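Yiğit Işık

Good evening to all. I promised to write about the bell at Canmont and I have delayed it since September. So now a thread. It will be slow because I check my English before each post.

For those who are new: Canmont is a village with one church and, higher on the slope, a small chapel at the spring which the people call Ondosora. The chapel is dedicated to Our Lady. The bell is in the chapel and not in the church. Please keep this in mind, many articles confuse them.

The claim is simple. On one evening before the war, the bell of the chapel rang while the door was locked and the rope was tied up. Four persons said they were close enough to see the rope. All of them said it did not move.

The bell rang, by their account, for 20 minutes. After it stopped, a woman's voice was heard from the side of the spring. On the voice the witnesses do not agree at all, and I will come to this.
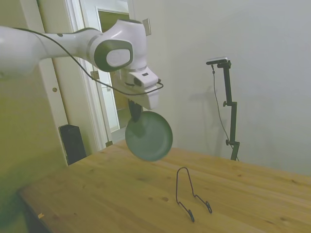 Canmont Chapel Study Circle

I am a member of the circle for a long time, but what I write in this thread is my own reading. The others can correct me and surely they will.

First, the source. The diocese held an inquiry and the file has 895 pages. I have read all of it, part of it twice. Most people who write about Canmont have read only the booklet printed by Soylu, which uses a very small portion and does not say which.

The booklet is not bad. It is written with love, and the author knew the families. But he joined the statements of different people into one story, and so the reader thinks that everybody saw everything.

Example. In the booklet, "the witnesses fell on their knees at the first stroke." In the file, one witness kneels. A second one runs to fetch the priest. The miller's widow says she continued to fill her jug "until it was full, for I had come for water." I like her very much.

About the priest. He is often described as an enemy of the events. I do not find this. He was careful. He came up with the key, he opened the door himself, and he wrote the same night that the rope was still tied "with my own knot." He doesn't say a word about a miracle.

He also writes that he put his hand on the wall under the bell and felt nothing. I spent an entire evening asking myself what he expected to feel. A trembling, I suppose, if the bell had been moving a moment before. But he arrived after the sound ended, so it proves little.

Now the voice.

The miller's widow heard a voice and no words. The schoolteacher heard one sentence, in the dialect, which asked for a procession. The two brothers from the sawmill heard the word "remain" or "return." In their dialect these two are nearly the same, the difference is one vowel.

This vowel has made much trouble. If it is "remain," then it seems to be said to the people of the village, many of whom were leaving for the factories. If it is "return," then it is an invitation to pilgrims. The booklet chooses "return" and does not mention the other.

The clerk who took the statements was not from the valley. He wrote the word in two different ways on the same page, once for each brother. I don't think he heard the difference himself.

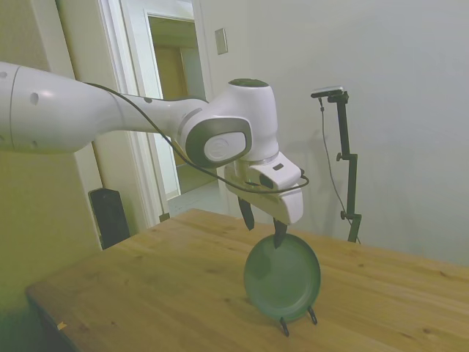

The arm above the wooden table, gripper down.

A reader asked me if the handwriting is difficult. Yes. The clerk has a good hand in the morning and a terrible one after lunch. I used a program called Pedident for the first reading and then I did everything again with my eyes. It read "bell" as "ball" every single time, so for one week I had a very strange inquiry.

What happened in the village next? The following evening 300 people climbed to the chapel. This number is from the priest's notebook. He writes that he stood at the gate and made a mark for each person, and I believe him, he was this kind of man.

The bell did not ring. It was raining. They said the rosary and went home. One woman complained later that the path was in a shameful state, and this complaint is also in the inquiry, with a reply.

I find this second evening more moving than the first. There is no light, no voice, nothing to report, and they came with old people and babies up a bad path. The booklet gives it one line.

Somebody will ask about the wind. The inquiry asked also. Every witness was questioned about the weather and every one said the air was still. The sawmill kept a record of the weather for its own work, and for that evening the space is blank. Blank, on the one day! But it is blank on many other days also, I looked.

Somebody will ask about boys from the village. The inquiry asked this too, very directly. A boy named only by his first letter was called twice. He said that he was in bed with fever, and his aunt confirmed it. The clerk added in the margin: "the aunt is fond of him." I have no comment.

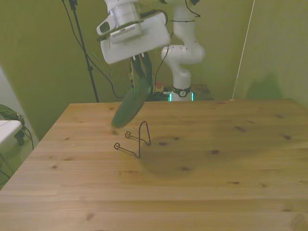
So the decision of the diocese. It is often repeated that the events were "rejected." The last page says something different. It says that the facts do not permit a judgment, that private prayer at the spring may continue, and that no publication should speak of a miracle before a new study. No new study was opened.

You can understand why the Soylu booklet had difficulty. The first printing has the word "miracle" on the cover. On the second printing it is "events." The inside is the same, also with the same mistakes in the names.

The names, please. The miller's widow is written in three ways across the literature. In her own signature she uses the short form, without the final letter. If you quote her, use hers.

The bell itself: it is still there. It was taken down once for a crack, repaired, and hung again a little lower. For this reason the measures of today are no help for knowing what could be seen from the path at that time. I have seen people make drawings with lines of sight from the present position. It is nice work but the bell was not in this place.

The rope is a newer one. I mention it because a visitor told me that he touched "the rope." He was very happy and I didn't correct him. Maybe I should have.

What do I believe? I am asked often. I believe the four were sincere. I believe the priest tied a good knot. About the sound I do not know, and after 895 pages I know it less than before.

I am now typing the statement of the schoolteacher in full, with the crossed-out words kept. She crossed out a lot. In one place she wrote "she was standing," deleted it, and wrote "it came from there." I will post this page first, when I am sure of every word.

If anyone has the Soylu second printing with the map still inside, please write to me. In my copy it has been cut out with scissors.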